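Section 2: Setting up your first campaign in Munder

By now you should have a working Munder login and a confirmed business address (if you haven't, go back a section, because the booking screens stay greyed out until the address has gone through). I'm going to take you through one whole campaign from blank screen to live, using the one I set up for our shop in Brerkthorpe. Yours will look different in the details but the screens come in the same order.

Put the kettle on first. The whole thing takes me the length of a big mug of tea now, but my first one ate most of an afternoon – mainly thanks to the artwork, which I'll get to.

Before you start

Have these to hand:

- your logo, as a file, not a screenshot of your website
- one sentence saying what you're advertising
- the page on your own site where people should land
- the card or account you'll be paying from
- the most you're willing to spend, written down on actual paper

I mean it about the paper. Munder is very good at suggesting you nudge the budget up a bit, and it's much easier to say no to a screen when you've got your own number sitting next to the keyboard.

Creating the campaign

1. From the home page choose Campaigns, then New. You'll be asked whether you want a guided or a blank campaign. Pick blank. The guided one is friendly enough but it skips the area settings, and you'll only have to go back in and do them afterwards.

2. Give the campaign a name. Customers never see this, so make it useful to you. I put the place first, then what it's for, then the month: mine was "Brerkthorpe repairs April". When you've got a long list of old campaigns you'll be glad of it. I have several called "test" and I couldn't tell you what a single one of them was testing.

3. Choose a goal from the drop-down. The choices are visits, calls and footfall. The goal changes which sites your ads are shown on, so don't just leave it on the first one. We're a shop that lives off the phone ringing, so I chose calls.

Note: you can't change the goal once a campaign has gone live. You can copy the campaign and change the goal on the copy, but the copy starts with none of the history.

4. Press Save draft. Munder doesn't save as you go along. It looks as if it does, with that little tick up in the corner, but the tick only means you're still logged in.

Choosing your area

5. Open the Area tab and type in your town. A map comes up with a shaded circle on it. Drag the edge of the circle until it covers the places your customers really come from, and do think about roads here – a village that looks close on the map may be a horrible drive.

6. Add any extra places by name. I added Havwood separately, as we get plenty of custom from there and stretching the circle that far would have taken in a lot of moorland and not many people.

7. Look at the reach figure beside the map. Munder wants a reach of at least 2,000 before it will let you carry on. If you're under, the Next button does nothing at all and gives you no message (this had me reloading the page over and over, muttering). Widen the circle or add a place and it wakes up.

Caution: there's a box underneath called Include similar areas, and it's ticked when you arrive. Untick it. "Similar" seems to mean similar sorts of town, wherever they happen to be, and I paid for a fair few clicks from people who were never going to bring me a broken toaster from the other end of the country.

Setting the budget

8. Go to the Budget tab and choose Total instead of Daily. With a daily budget the campaign carries on until you stop it. With a total it stops by itself when the money's gone. Once you've run a few you may prefer daily, but for a first go I'd want the thing to have a floor.

9. Type in your figure, without the pound sign. Ours was 1,199, an odd number I know, but that was what was left in the pot after the new shop sign. If you type a pound sign the box clears itself.

10. Set the end date as well. You might think the total budget is enough, but if the ads are shown slowly the campaign can trundle on for weeks past whatever you were advertising. There's nothing more embarrassing than an Easter offer in June (ask me how I know!).

11. Check the line at the bottom that says how VAT is being handled. Mine said the budget didn't include it. Yours might say the same, and if so, take it off your number before you type it in.

Note: the suggested budget in the green box isn't a minimum. You can ignore it completely. I always do.

Writing the ad

12. Open the Advert tab. You get a headline, a main text box and a button. The main text can be up to 305 characters including spaces, and it cuts you off dead when you reach the end, so write it somewhere else first and paste it in.

13. Put the thing you do in the headline. I started out with something clever about giving your kettle a second chance, and it got hardly any calls. I changed it to "Small electricals repaired in Brerkthorpe" and the phone picked up within the week. It's a dull headline and I'm very fond of it.

14. Choose the button wording. If your goal is calls then it has to be Call now or Ring us. Pick whichever sounds more like you.

15. Paste in your landing page and press Test link. Always press it, even if you copied the address straight out of the browser. I once ran ads pointing at a page I'd deleted.

Caution: don't put your phone number in the main text. Munder treats it as a second contact route and the ad gets sent back. The number goes in the Contact box, further down, and only there.

Adding the artwork

Right, this is the bit that took me all afternoon. Artwork in Munder goes through a checker called Qian, which opens in its own window and looks like a different product altogether. It's fine, it's meant to happen, you haven't clicked on something dodgy.

16. Press Add artwork. When the Qian window opens, allow pop-ups if your browser asks.

17. Upload your logo first and wait for the bar to finish before you upload anything else. If you send both together Qian muddles them up, and you get your logo stretched across the whole ad like a banner at a school fete.

18. Upload your main picture. Keep it simple, with the interesting part somewhere near the middle, because the narrow ad shapes trim both sides quite hard.

19. Click through the previews one at a time. Look especially at the tall thin one. If the words sit on top of something busy, use the Shade slider to darken the background a touch.

20. Press Send for check and close the window. The result comes back to the Advert tab as a green or an amber dot. Green is good. Amber means you should hover over the dot and read what it says, which will usually be about the size of the file or too much text on the picture.
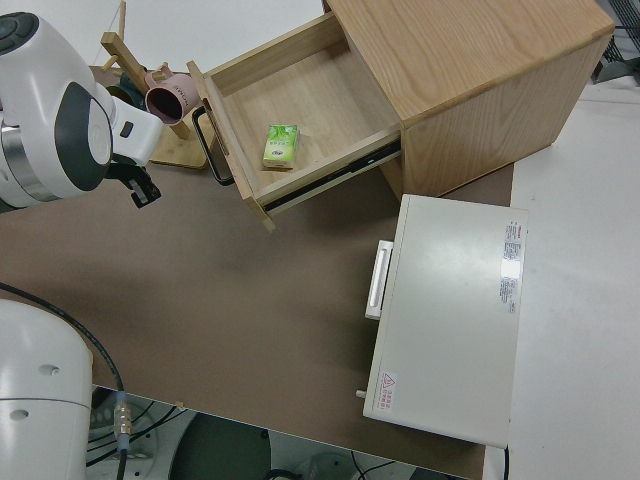 A reader in Havwood wrote to say that the amber dot had stayed put even after the artwork was changed, and that the cure was to delete the old file from the Library before sending the new one. I tried it on a draft of my own and it worked for me too, so add that to your list. The same reader reckons it's worth logging out and in again afterwards, though I didn't need to.

Note: Qian keeps its own office hours, as far as I can make out. Artwork I send in the morning comes back before lunch. Artwork I send after 6pm sits there until the next day. If you've got a date you must hit, leave yourself a spare day.

Going live

21. Open the Summary tab and read every line. Slowly, please! Check the area, the total, the end date and the goal, in that order, as those are the ones that cost money if they're wrong.

22. Add a second email address under Alerts if someone else in the business should know when the money's running low. Otherwise everything goes to whoever opened the account.

23. Press Submit. The status changes to Waiting, then to Live. You'll get an email for each.

24. Search for your own ad if you like, but don't click on it. You'll be charged for your own click, and it makes the figures harder to read.

Caution: Pause and End sit right beside each other and they're the same colour. Pause can be undone. End can't, and any unspent budget goes back to your account balance, not to your card. You can ask for it on your card, but you'll need to fill in the refund form under Billing.

The first few days

Leave it alone to begin with. I know, I know – I was in there refreshing the numbers between customers too. The calls column is updated overnight, so for the whole of the first day it will say none even if your phone hasn't stopped. Keep a tally by the till and compare it later on. Ours never match perfectly, as some people see the ad, write the number down and ring from the landline.

If the ads aren't being shown at all after a full day, look at these before you write to support:

- the reach figure, which can drop if you've edited the area since
- the artwork dot, which may have gone back to amber
- the card, if it was due to expire
- the start time, which is set to midnight unless you change it

If they're being shown but there aren't any calls, change the headline first and nothing else. Give it a few days, write down what you changed, then have a go at the picture. Changing everything at once is tempting but you won't know which bit did the trick.

The next section covers copying a campaign, which you'll want as soon as you've got one you're happy with. Save the good one under a new name before you start fiddling with it.

Contact us | Copyright Munder user guides, all rights reserved | Back to top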